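Sallinham Help > Benchtop automation > Services and subscriptions

Zusoda task training service for two-arm bench, mugs with liquid in them. Worth paying for?

ferrule_and_pin
Posted July 4, 2026

I run a two-arm bench for a small test lab. Both arms are bolted to an extrusion frame on a heavy table, leader arms for teleoperation are on a separate stand, and the whole thing has been reliable enough that I have stopped thinking about the hardware. What I don't have is anybody with time to train models.

Zusoda is offering what they call a task training service. As I understand the sales sheet, you record demonstrations on your own bench with their recorder, upload them, and they send back a trained policy that runs on your machine. The base plan covers one task. You get one retrain if the acceptance run comes in under the agreed number.

My task is moving mugs that have liquid in them. Pick up a mug from anywhere in a marked area, place it on a board between two low side rails, upright, handle roughly toward the operator side, no liquid on the board. Mugs vary in color and a bit in size. Later I would like the second arm to wipe the area with a cloth, but that can wait.

What I would like to know from people who have paid for it:

Does the policy cope with filled mugs, or do their demos all use empty ones? The sales video shows empty ones as far as I can tell.

How much recording is really needed? The sheet says 80 demonstrations per task. I have seen other vendors quote a low number and then come back asking for more.

Is the Tolentino calibration board required, or can I use my own? It is listed as "recommended" on one page and as part of the order form on another.

How does it compare with the Bedov kit? Bedov sells the training software outright, no upload, but I would have to provide the computer and do the work.

I am not interested in general opinions on imitation learning. I have read those.

Edit: to the person who messaged me, yes, the grippers are the stock parallel ones and I don't plan to change them.

Answers

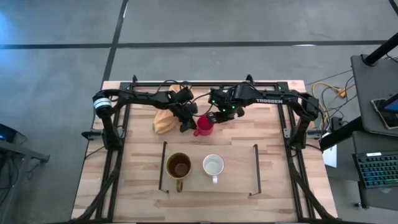

extrusion_dept
Bench owner, member of the Automation group

We bought the base plan in March and the task is close to yours. Black arms, one marked Trossen, on a black extrusion frame, butcher-block table, mugs going to a flat board with a thin black rail at either side. I'll take your points in order.

Filled mugs. The policy copes, provided the demonstrations were filled too. We recorded with liquid from the start, water in one mug and something dark in another, for the practical reason that clear water in a white mug is very hard to see on video when you are trying to judge whether it slopped. The dark one makes the review easier. If your demonstrations are all done with empty mugs, the policy learns empty-mug speeds. It will pick the mug up quickly, stop quickly, and put the contents on the table. The service does not correct for this and nothing on the sales sheet says that it does.

Fill level matters more than I expected. We now hold it below a line on the inside of each mug. The first batch had whatever the operator poured, and the operators drove the full mugs slowly and the half-full ones fast. The policy had no reliable way to tell which was which from where the cameras sit, so it picked a speed somewhere between. Fix the level, then fix the pace.

Number of demonstrations. 80 was enough for the base task. They did not ask for more. They did reject a few during upload, and rejected ones have to be recorded again, so plan for a longer session than the number suggests. The checks that caught us were:

A hand visible on the table while the recording was running.
An arm that had not returned to its start pose before the next recording began.
One arm parked where it hid the mug from the camera on the other gripper.

The last of these is worth care on a two-arm bench. The grippers come very close to each other when both are working over the same mug, and if you leave the idle one hanging near the middle it will be in every view. Decide whether the second arm takes part. If it does not, park it well back and park it in the same place every time.

Results. Acceptance was run on our bench, remotely supervised. 73 of 80 placements passed under the criteria we had agreed, which were mug upright, inside the rails, no liquid on the board. The misses were mostly grasps at the rim where the fingers came down slightly off and pushed the mug instead of straddling it. Two were placements that rocked on landing. The agreed number was lower than that, so we did not get the retrain and I can't tell you how the retrain goes.

Handle direction was not in our criteria and I would argue hard for it in yours if you need it. The sheet defines success by position and uprightness only. Anything else has to be written in before the order is signed. The support staff are polite about this and do not move on it.

Calibration board. You can use your own. Zusoda wants the board dimensions entered in their setup file, and the setup file has the Tolentino dimensions as the default, and the page for changing them is two menus down. We have a Tolentino board now. It is a flat printed panel and it does what a flat printed panel does. The practical difference is that with theirs the calibration step was accepted the first time, and with ours I had entered the square size in the wrong unit and lost an afternoon.

Recorder software. Adequate. Keyboard shortcuts for start, stop and discard, which you will use constantly, so put the keyboard within reach of wherever the operator stands. We keep it on a shelf at the side of the table with a tablet for status. The discard key sits directly beside the stop key by default. Remap it before you start.

Cables. Their install guide says to keep them "outside the workspace," which covers very little. Bundle them down one side of the frame and tie them at each joint of the arm with enough slack for the full range, then run the arms to their limits by hand with power off and look. A loop between joints that clears during setup may not clear at full reach. Loose runs on the floor are no problem for the policy, only for feet.

Cloth task. We have started recording it. We use a pale yellow cloth, and it gets left in a heap near the mugs between runs. Soft items are a separate plan with a separate price. I have no results to report. My early impression is that consistency of the starting position is impossible and they want you to vary it deliberately, so bunch it up differently each time and don't fold it. Also be aware that if the cloth is going to be on the table during the mug task, it should be on the table during the mug recordings. A policy trained on a bare tabletop behaved oddly the first time something else was lying beside the mug. It hesitated, went up, and came down again in the same place.

On the whole I would buy the base plan again for a single well-defined task. I would not buy it for a task whose definition is still changing, and wiping sounds like yours is.

Comments on this answer

ferrule_and_pin
Very useful, thank you. On the rim grasps, did you try approaching by the handle?

extrusion_dept
No. Stock fingers, and our handles differ in shape. Body or rim was more repeatable for the operators. If all of your mugs are the same model it might be worth trying in a short batch before you commit.

ferrule_and_pin
They are not. Rim it is. Do you wipe the board between acceptance runs?

extrusion_dept
Yes, dry, every time. Otherwise you end up arguing over whether a drop is old or new.

kilnside
Bedov kit owner

I have the Bedov kit and not the Zusoda service, so this only covers the last part.

The Bedov kit is software, a license key and a printed manual. You supply the training computer. Nothing leaves the building, and for us that settled the matter, as the items we handle belong to customers and we can't send video of them to anyone.

Points for it: unlimited tasks on the one license, and you can retrain at night after adding a handful of recordings. When a rim grasp goes wrong, you record more of that exact situation and see the effect the next morning. With a service you would be using up your one retrain.

Points against: the manual assumes one arm. Two-arm use is supported but it is described in an appendix, and the appendix refers to a settings page that was renamed in the last release. Camera sync was our main difficulty. We run three cameras and one of them lagged behind the other two, which did not show in the recordings as played back and showed very clearly in the behavior. There is a sync test in the tools folder. Run it before recording anything.

Also there is no acceptance run and nobody on the other end who has agreed to a number. If the policy is poor, you own a poor policy. You said you don't have anyone with time for training. In that case I think the kit is the wrong purchase, even though it costs less over a year. Somebody here spends a good part of every week on it.

I have not tried liquids. Our parts are dry.

Comments on this answer

extrusion_dept
The sync point applies to Zusoda as well. Their recorder does check it, but only at startup. If a camera drops and reconnects in the middle of a session, restart the recorder.

kilnside
Good to know. Bedov does not check it at all unless you ask it to.

tapeline

just use a tray with deeper sides and fill the mugs less. also put tape on the floor so people stay out of the camera view, we did that and rejects went down a lot. dont know either product

Comments on this answer

ferrule_and_pin
The fill level is set by the test procedure, so I can lower it for recording but not in use. Tape is a fair point.

extrusion_dept
Then don't lower it for recording either. Record at the level you will run.

ferrule_and_pin
Understood. I have asked Zusoda to add handle direction to the acceptance criteria and am waiting on the revised quote. Leaving this open until it arrives.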